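How a Two-Armed Robot Puts Parts Together
For readers 9 and up
Shared Workshop Pages, 2022-10-03

A robot arm is a chain of stiff pieces joined by motors. Each place where the chain can bend or turn is called a joint. Your own arm has joints at the shoulder, the elbow and the wrist. A robot arm copies that plan.

The build on these pages was done in a shared workshop by Liên Tôn and Anil Marar. The robot has two arms, and each arm ends in a hand with fingers. The group named it Gestau. Its job is assembly, which means putting parts where they belong.

The parts are blue. The board they go on is white. A black cloth hangs behind the table. Strong differences in color help a camera tell one thing from another. A computer does not see "a peg." It gets a grid of numbers, one set for each dot in the picture, and a program has to find the places where the numbers change sharply. Those places are edges.

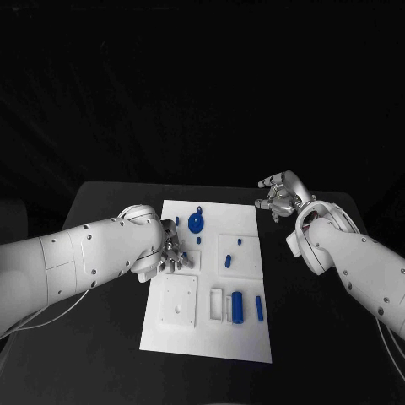

Thoa Đào asks whether it would be simpler to paint every part a different color. It would be simpler for the program, yes. The group wanted the robot to sort parts by shape as well, so all of them stayed blue.

What the board is for

The board holds fixtures. A fixture is a block or plate that keeps a part from sliding or shows where it should go. Some fixtures have a slot. Some have a round hole. A peg that is wider than its hole will never go in, however hard the robot pushes, and a peg that is much narrower will wobble. The space left between a peg and the wall of its hole is called clearance. Small clearance makes a job hard.

Try it with a pencil and a paper tube. Close one eye and drop the pencil into the tube from above. Then try to do the same with a drinking straw as the target. The second job has less clearance.

How the hand gets there

A program moves the hand in stages.

1. Look. The camera takes a picture and the program works out where the part is.

2. Approach. The hand moves to a point above the part and slows down. Fast moves near the board can knock parts over.

3. Close. The fingers bend until they press on the part. If they press too little, the part slips. If they press too much, it can tip or shoot out sideways.

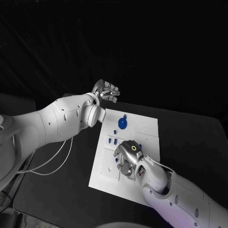
4. Lift and carry. The hand goes straight up first, then across. The other arm has to keep out of the way, so the program checks the path of both arms before either one moves.

5. Place. The hand comes down over the fixture, lines up the part and lets go.

The program for these stages is 1482 lines long. Most of the lines deal with things going wrong: a part that is missing, a part that has rolled, a finger that stops early.

Why use two arms

One arm can do many of these jobs. With two, the work can be shared. The left hand can reach the left side of the board while the right hand waits over the other side. Waiting is part of the plan. If both hands went for the middle at once, they could hit each other.

The group ran more than 700 practice moves in August before they tried a full set of parts. After every 10 moves they stopped and looked over the cables. A cable needs enough slack for the arm to stretch out, but a loop that hangs too low can catch on the table.
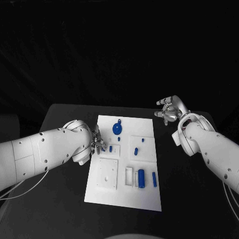 The left hand at the board, with the right hand raised past its far corner.

Words to know

Joint: a place where an arm bends or turns.
Fixture: a block or plate that holds or guides a part.
Clearance: the space between a part and the hole it fits into.
Slack: extra length in a cable.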